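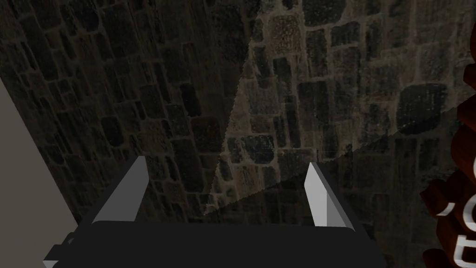

Most of my November went into a transform. I had big plans for this month's notes, I was going to write up the new planner queue and show off the plots, and then the pose estimates in the stone room went sideways and I spent my evenings in there instead.

Quick catch-up if you're new. Plelon is our simulated two-arm setup, and the stone room is the scene we load when we want to make life hard for the perception code. The walls are textured with rough blocks and mortar lines, and if you've ever matched features you can already guess the trouble. Everything looks like a corner, and every corner looks like its cousin two rows down. The matcher is delighted. It finds loads of matches, it's terribly sure of itself, and a fair share of them are wrong.

For a long time I'd been covering that up with a stricter outlier filter. Fine on the bench scenes! In the stone room, though, a strict filter throws away the good matches along with the bad ones, and what you have left is whatever sits closest to the camera. On a wrist camera, guess what sits closest to the camera. The fingers. They're in every view, they barely move relative to the lens, and so the estimator looks at all these lovely stable points and decides the arm has stopped.

So job one was a proper self-mask. We had one, sort of, a hand-drawn polygon that Obadia Biwott made ages ago for the old fingers. It covered the palm and not a lot else. The new one gets rendered from the joint state on every tick, so when the gripper opens the mask opens with it, and I pad the outline by four pixels to soak up the edges.
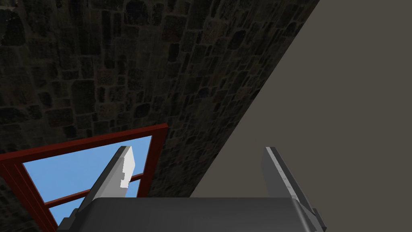
Then there's the blank stuff. The plain gray surfaces give the matcher nothing at all, no seam, no speck, and when the wrist rolls so that one of those takes up a whole side, all your useful points end up bunched on the other side. The solve still comes back with an answer. It's just a wobbly one, and our code was passing it along with the same confidence number as a good one. I'm a bit embarrassed by how long that line sat there. It had a comment next to it saying "fix later" in my own spelling.

What I do now is look at how spread out the points are before trusting the solve. If they're all in one patch I widen the covariance and let the joint encoders carry the estimate until something better comes along. The window edges help a lot, by the way. A long straight edge against flat blue is about the nicest thing you can hand a line detector, and I've started giving lines a bigger vote than stone corners.

And the transform. Oh, the transform. Furnari (our planner) wants everything in the base frame with up pointing up. Gil, the little tool that ships camera poses around, was sending them with the wrist roll applied twice. With the wrist level you'd never notice, twice nothing is nothing. Roll it over toward a right angle and the planner starts believing the table is a wall. I found it by replaying one log over and over with the axes drawn on top, eating cereal, and feeling pretty dumb when I finally saw the blue axis swing twice as far as it should. 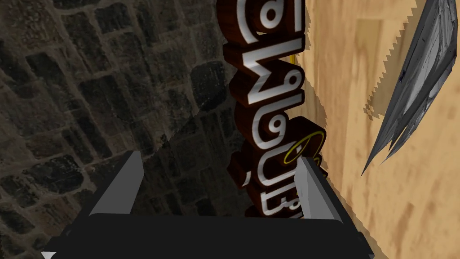
Rolled wrist view, with the stone on one side, the wood on the other and the sign running up between them.

Signs have been a side quest. The text reader we bolted on assumes lettering runs left to right across the image, and with the wrist rolled over it mostly gives up. I tried turning the image upright first using the corrected pose, and once the double roll was gone that got much better with hardly any work. I don't really need the words. I want the sign as a landmark, because bold white letters on a dark body look like nothing else in the room, and one solid landmark is worth a whole bucket of mortar joints.

Results, for those of you who skip to this part. I ran 2,000 starts with random wrist rolls, old code against new. The old code lost track in 76 of them and the new code lost it in 3. I haven't gone through those three yet, so please don't ask me what they have in common. My hunch is a fast roll past a blank surface, and it's only a hunch.

Cost: the rendered mask is slower than the polygon. On my desktop I can't feel it, but the small machine in the corner runs hotter now and I've had to drop the mask rate while both arms are planning together. If anybody has a cheap way to do that silhouette I'm all ears - I've been eyeing a lookup table over finger opening, since the palm never changes shape anyway.

Next up is the overview camera. It gets the same fix, though it needs a different mask, because it picks up both arms and the top of the torso, and the arms can cover each other. For the moment I draw every link whether it's hidden or not. That wastes some good wall, and I can live with it for a month. 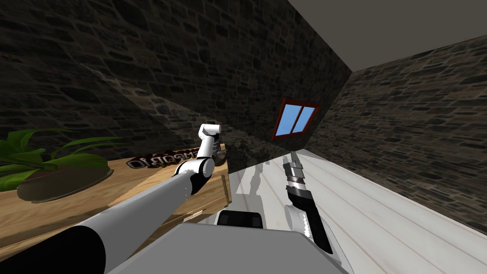 Gun-woo Woo wonders whether the overview camera should be in the estimator at all, and would sooner keep it as a referee: let the wrist cameras do the tracking, and only bring in the wide view when the two arms disagree about where the table is. The worry is that a third opinion, tilted and half covered by the robot itself, will drag a good estimate toward a bad one on exactly the runs where you'd want to leave it alone.

I keep going back and forth on it. The referee idea is easy to try, it's a flag and a threshold, so I'll run both ways on the same starts and put the numbers in the next issue. What I'm not sure of is the threshold. If you've tuned something like this on a two-arm setup, write and tell me where you landed.

Small stuff. The corrected Gil is on the main branch, so pull before you file anything about tables turning into walls. Old logs need converting, and the script for that is in the Zumard folder next to the replay tool. Run it on a copy, please. It writes over the file you give it, and I have already lost one log that way.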